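Setting Up a Soft-Object Drop Routine on the Hornano Gripper Kit

Applies to: Hornano two-finger kit, controller firmware as shipped in March, Zudel teach software.

Written by Marta Polishchuk

The Hornano kit ships with a routine for rigid blocks. Run unchanged on foam or plush, it closes too far and the part springs out sideways when the fingers open. The procedure below builds a separate routine for soft parts and takes under an hour. It assumes the arm is mounted, homed and talking to Zudel.

Before you start

Clear the table of everything except the target container. Keep the enable switch within reach. Check both finger screws; ours arrived slightly under-torqued.

Step 1. Create the profile

In Zudel, open Tools, then Grip Profiles, and duplicate the one named Default. Rename the copy Soft. Do not edit Default directly. The self-test reads it at startup and will fail if the values change.

Step 2. Set the closing limit

Find the field labeled Close Target. It is given in encoder counts, and the factory value is 3324. Lower counts leave the fingers farther apart. Drop the value in small steps until the part stays put during a slow lift, then stop. Some flattening or pinching of the part is normal. Set Current Cap to 175 and leave Hold Mode on Position. Force mode hunts on foam, and you can hear it.

Step 3. Teach the pick point

Jog the arm over the part and lower it until the fingertips sit just past the widest point. Save as P1. If your part is too light to stay still while the fingers close, take the part from above and accept an off-center hold.

Step 4. Teach the drop point

Jog over the container and save the release position as P2. Leave open air between the bottom of the part and the rim. 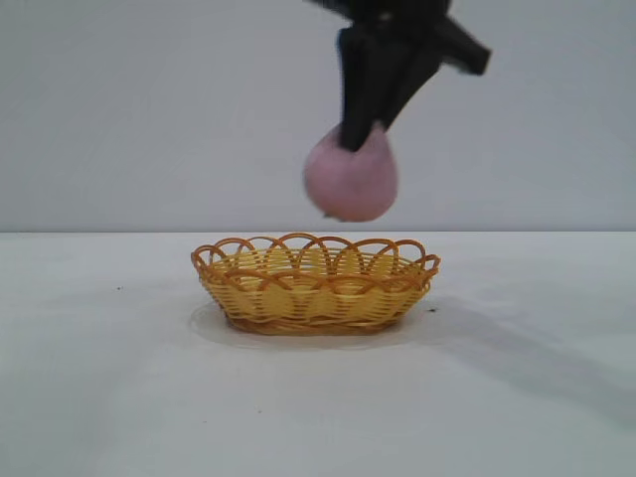

Enter a release height of 189 in the Z Offset field, then run the move at quarter speed. A soft part hangs lower than a rigid one once it has been squeezed, so measure from the lowest point of the part and add the clearance you want. If the container has a raised or looped edge, measure to the top of that edge.

Step 5. Set the dwell

Enter 471 ms under Dwell Before Open. Shorter values worked on our bench, but the part was often still swinging at release.

Step 6. Save and test

Save the routine, cycle power, and run it ten times at low speed before raising anything.

Known problems

Zudel sometimes reverts to Default after a dropped connection. Check the profile name in the status bar before each run.

The Mondal pads sold as an add-on are thicker than the stock ones. Repeat Step 2 after fitting them. The Nurkik quick-change plate also shifts the tool center, so P1 and P2 must both be taught again.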